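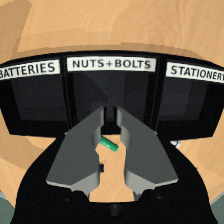

Trying Out Grippers in Simulation: Your Questions

I've been comparing grippers on a sorting task for a while now, and the same questions keep landing in my inbox, so I'm putting my answers in one place. Everything on this page is about the simulated version of the task. The real bench gets its own page once I've tidied up my notes (don't hold your breath, it's a mess in there).

What's the task?

Small parts sit on a wooden tabletop, and the arm has to put them in the right section of a three-part organizer bin. The sections are labeled BATTERIES, NUTS+BOLTS and STATIONERY. It sounds easy! Then you try to get two stiff fingers around a little cylinder lying right up against the bin and you find out how much the shape of a fingertip matters.

Which grippers did you compare?

Two so far. One is the Cavstead, a two-finger gripper with wide fingers that taper toward the tips. The other is the Clumel, which has slimmer fingers and a smaller body. Both ran on the same simulated arm with the same controller settings, and I kept the camera on the wrist for both.

So which one is better?

Depends on where the part is. Out in the open I couldn't tell them apart. Close to the bin wall the Clumel did better, mostly because there's less finger to bump into things. The Cavstead won me back on longer parts, where the wide fingers stop them from swinging around on the way over. If I had to buy one tomorrow for a mixed bin I'd get the Cavstead and live with the bumps.

Why put the camera on the wrist?

I like seeing the fingertips and the part together in the last bit of the approach. The price is that the gripper body blocks a big chunk of the view, and anything sitting behind it is mostly hidden until the arm moves. I tried an overhead camera as well, and it's great for finding parts but not much help with the final grab. If your computer can handle two camera feeds, use two.

Can the wrist camera read the labels?

The middle one, yes, pretty well. The outer two can run off the sides of the view when the arm is centered over the bin, and the lettering comes out a bit soft. I stopped relying on reading them up close. My setup now looks at all the labels once from higher up, remembers where each section is, and goes from there.

What controller are you using?

Cheng, with the stock position mode. I also gave Inport a weekend. Inport has nicer plots and a much friendlier setup screen, but I kept fighting its grip force settings, and parts would shoot out sideways when the fingers closed. That may well be me! If you've got a settings file that behaves, please send it over.

How many tries did you run?

3000 for each gripper, in batches of 40, with the parts shuffled between batches. You don't need that many to get a feel for it. I had a decent hunch after the first few batches and let the rest go overnight.

Do the results carry over to a real gripper?

Some of them. Reach and bumping problems show up in the real world almost exactly the way they did on screen. Friction is a different story, and I wouldn't trust my slip numbers for anything beyond comparing one gripper with the other.

Can I have your files?

Sure. Send me a message and tell me which gripper you want. I usually get to these on Friday, and the Cavstead folder is the cleaner of the two.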